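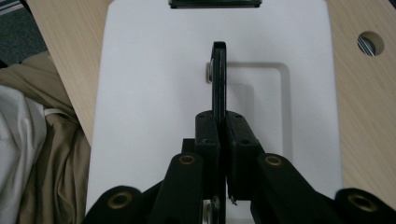
16/02/2018, the black piece again

Second evening on the drawer and I am no closer to believing in the system. Ginette Baudry lent me the book (Eltidon Press, 476 pages on putting things away, which should have warned me) and the book says every object in a house has a home and you only have to ask where it is. Fine. I asked. I had the white plastic board out on the table and the thin black plate up on its end over it, and I looked at it from the narrow side and then went and made tea.

It's flat and dark, squared off at the top but a bit rounded, with a small silver-gray disc on one side a little way down. I called the disc a washer in my notes last night. Tonight I would say rivet head. Ginette said button when I described it over the phone, but she was eating and I don't think she gave it her full attention. A washer ought to come off and a button ought to do something when you press it, and I have not tested either idea because I'd like the thing to stay in one piece until I know what it belongs to.

Candidates so far:

The Rodness shelf. Ginette's theory. She says shelves always come with one more part than they need. I have put up that shelf twice, once wrong, and I don't remember anything like this in the bag. The instruction sheet is still taped inside the closet door and there's no flat black part on it. Ginette says the sheets are never complete. She has an answer for everything, and I notice that none of her answers can be checked.

The Pletness lamp. My own theory until supper. The base is black, so I thought the plate might slide in underneath. Turned the lamp upside down, no slot, no gap, and now the shade sits crooked.

Something from the old car. Possible. Everything is possible if you include the old car.

Dorothy Pickering came by at six to return the casserole dish and said throw it out. She throws everything out. She also threw out the key to her own mailbox in September and had to pay someone to drill the lock, so I don't take her as an authority. She did say one useful thing, that if I hadn't missed the part by now then whatever it came from was either working without it or already gone. I wrote that down and then thought about it some more and it's only true if I'd notice. I went a whole winter without noticing the back burner was out.

The book says to sort first and decide later. You take the drawer out, you lay down something plain and pale so the small stuff shows up, you work one object at a time. The white board is good for this, I'll give the author that much. Against the tabletop I lose things, the light wood has enough grain in it to hide a screw. On the board they show. But then the book wants you to pick each one up and "let it tell you its purpose," and that's where we part company. This one has told me nothing in two evenings.

The chapter after that claims the average kitchen drawer takes 43 minutes. Whose drawer? I spent that long on batteries. There were batteries in there of every size, and no way to know which were good except to put them in the flashlight, and the flashlight takes only one kind. The book's advice is to buy a tester. Much of the book's advice is to buy something, and there's a list of boxes and dividers at the back that I priced out of spite. I stopped when I got near 900 dollars and hadn't done the linen closet.

What did get done, to be fair about it:

Rubber bands, thrown out, nearly all of them perished.
Takeout menus, thrown out except the Sun, because we do order from there.
Keys, kept, all of them, in an envelope marked KEYS. Dorothy laughed.
Two tape measures that disagree with each other. Kept both until I find out which one is lying.
Black piece, undecided.

I went back and looked at it once more before bed. The edges have a slight bevel, you see it when the light catches them, which makes me think somebody took trouble over it and it wasn't meant to be hidden inside a wall or behind a shelf. So much for the Rodness theory. I called Ginette to tell her and she said they bevel everything now, it's done by machine, it costs them nothing. I asked how she knew. She said it stands to reason.

It can go in an envelope of its own. The book has a rule against envelopes marked MISC, page and everything, so I've marked this one BLACK PIECE, DISC ON SIDE, which seems to me to be within the law. Tomorrow the second drawer, if I can get it open. Something in there has stood up and jammed against the frame, and I have a bad feeling it's the ladle.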